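I finally made it to the spring open house at Robichaud, the old brush and housewares works out past the rail yard, and I'm so glad I went! I'd had it on my list for ages (I love a good broom, I'm not ashamed) and the drive was only 2 hours, so off I went with a thermos and a very patient dog, who stayed in the car with a friend.

Doors open at nine. Go early. By ten thirty the line for the bristle room was all the way back to the coat racks, and they only let small groups in. It smells wonderful in there, like beeswax and horse. The woman leading our group let us pull tufts through a drilled block by hand, and mine came out so lopsided she put it in her apron pocket "for the wall." A full-size push broom takes 318 tufts if you do it the old way. I managed maybe a dozen before my thumbs gave up.

After that you wander through the handle shop, which is loud, and then into the long back hall where the sweeping sets are. This was my favorite part. I stood around by the hand brush and dustpan for far too long, and I've come home wanting that color pairing for my own kitchen.
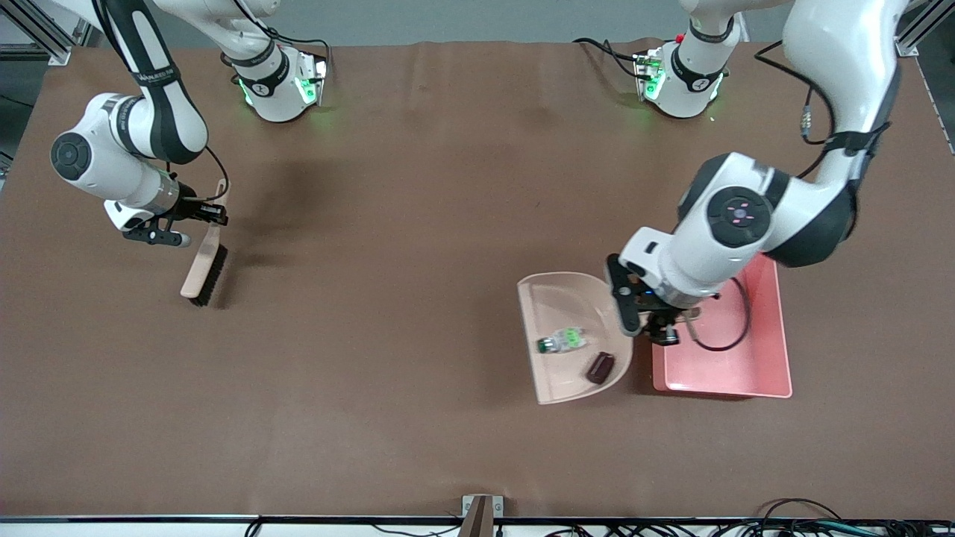
Light pink handle, black bristles, and the beige-pink dustpan to go with it.

The brush has a wooden handle and the dustpan is plastic, with a nice wide lip. I'm fussy about lips! My old pan has a little ridge right at the front and the crumbs just line up along it and stay there. I use a hand brush every single day (toast people will understand) and I'd much rather have a pretty one hanging by the stove than hide an ugly one under the sink.

The shop is at the end, of course. I bought a Dollik vegetable brush, two bars of Stima soap and a bottle brush I did not need. The Arnia linens were on a table by the register, lovely but out of my price range. Lunch was soup and a roll in the old packing room, and the soup was better than it had to be.

Parking is free but muddy, so wear boots. The next open house is in October and I've already told my sister she's coming.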